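## 3. Transferring 7-inch singles

Read this section before connecting the Motevura preamp. It covers 45 rpm singles only. For dubplates and 10-inch discs, see the October supplement.

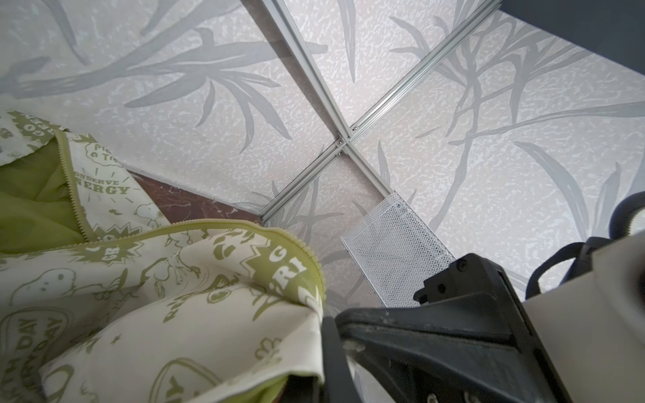
**Wustholm Sound Archive – Transfer Department**

### 3.1 Connecting the turntable

1. Switch off the preamp and turn the output level fully down.
2. Connect the turntable leads to PHONO IN. Red is right, white is left.
3. Attach the ground wire to the post marked GND and tighten by hand.
4. Connect LINE OUT to the recorder.
5. Switch on the recorder first, then the preamp.

**Caution:** Do not plug or unplug the phono leads with the preamp on. The resulting thump can damage speakers. 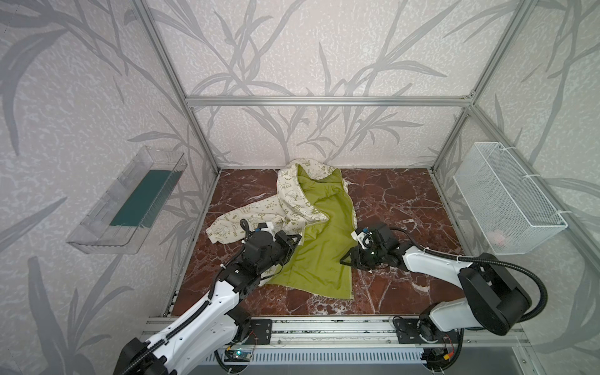 6. Set the cartridge switch to MM. The MC position adds gain and will overload the input with the cartridges we use.
7. Fit the large center adapter. Most Jamaican pressings have the wide hole, and many are punched off center – check for side-to-side arm movement before recording.

### 3.2 Setting the level

1. Play the loudest part of the side, usually the bass line on the version.
2. Raise the input until peaks reach -6 dB.
3. Return to the lead-in and record the whole side without further changes.

**Note:** Record vocal and version sides as separate files. Label each with the matrix number, side, and riddim if known (example: `411-B`). Lợi Bùi keeps the list of riddim names.
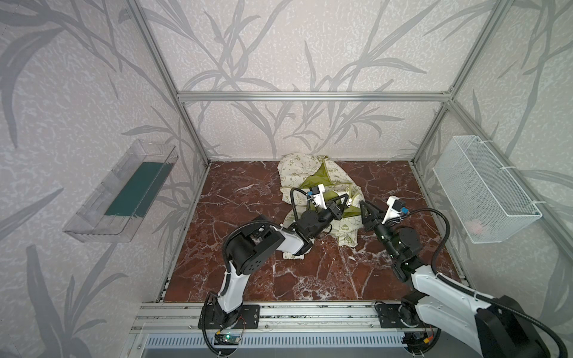 Clean each disc before the first pass, following the grooves and keeping liquid off the label. Use the lint-free pads from the cleaning drawer. Ordinary printed fabric, such as the cream cloth with the small green stars and hearts, is not a substitute. Replace the pad after 2 discs.

### 3.3 Noise and hum

- Steady hum: check the GND post, then move the preamp away from the turntable motor.
- One channel missing: swap the phono leads. If the fault changes sides, the cartridge or its wiring is at fault.
- Heavy crackle after cleaning: log the disc as worn and keep the transfer. Do not apply noise reduction to the master file.

Report other faults to Mei Halvorsen.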